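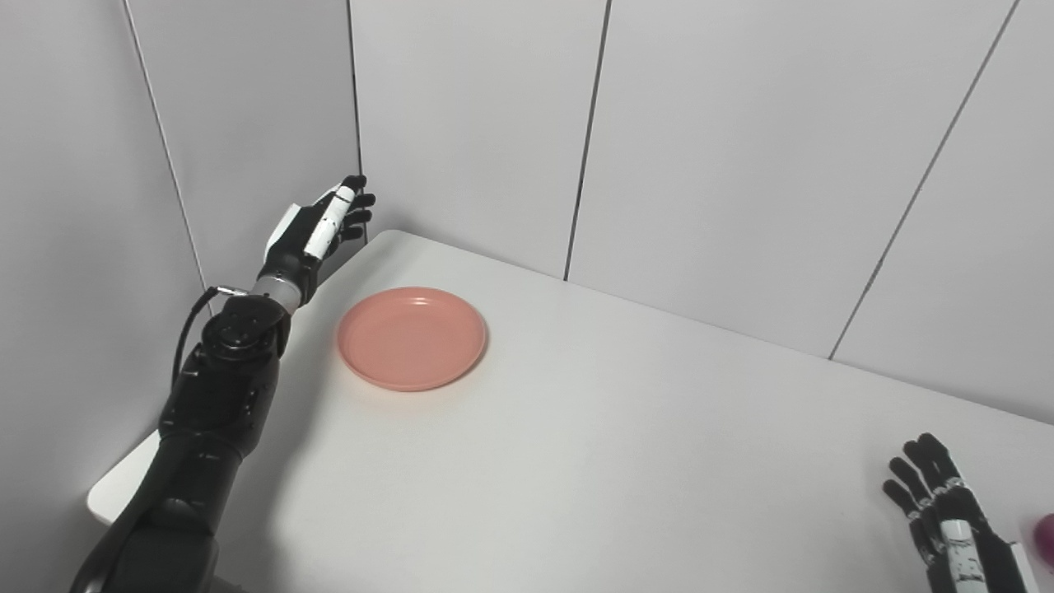
Why did the robot stop?

Robots get things wrong. Quite a lot! Today's one has two arms, two hands and a job you could do with your eyes shut: put the onion on the plate.

Easy for you. Your brain does loads of tiny sums and you never notice. A robot has to do every one of them on purpose. Where's the onion? Where's my hand? Is anything in the way?
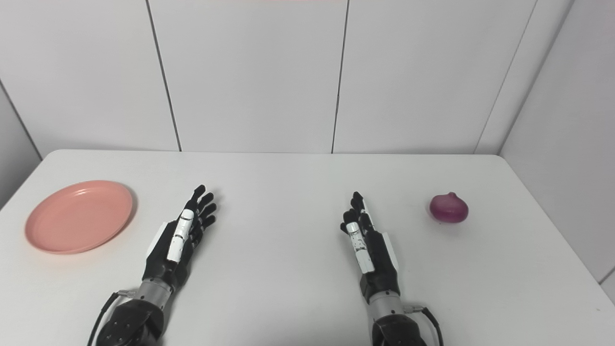 Civstead, October 11, 2023

So what went wrong? A fault in one arm. Inside each joint is a sensor, a bit like the feeling in your elbow that tells you it's bent. One sensor began sending the wrong number. The robot thought its arm was in one place and it was in another. Not good, if your standing next to it.

Luckily there's a rule in the program. If the numbers don't match, STOP. No guessing.

Igor Slanina hit the big red button as well, just to be safe. Then Lenka Hájek went through 385 lines of messages from the arm to find teh bad one. It was line 60. Bit annoying, she'd started at the other end.

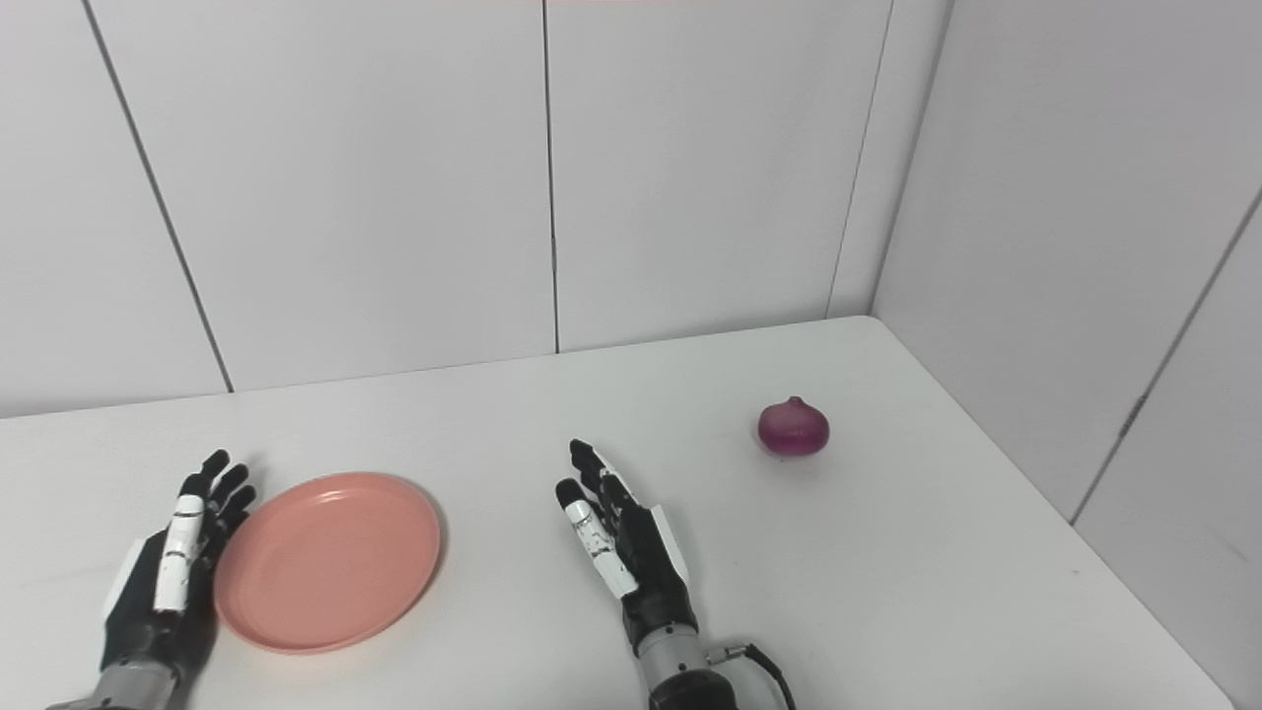
Photo: Janka Slanina / Osedari

New sensor next, then slow tests. 13 of them, onion and plate every time.

Safety words to know

Fault: when a part doesn't do its job.
Sensor: a part that measures something.
Emergency stop: a button that halts the machine, fast.

And if you ever visit a robot, stay behind the line on the floor. Even when it's still. It might only be waiting.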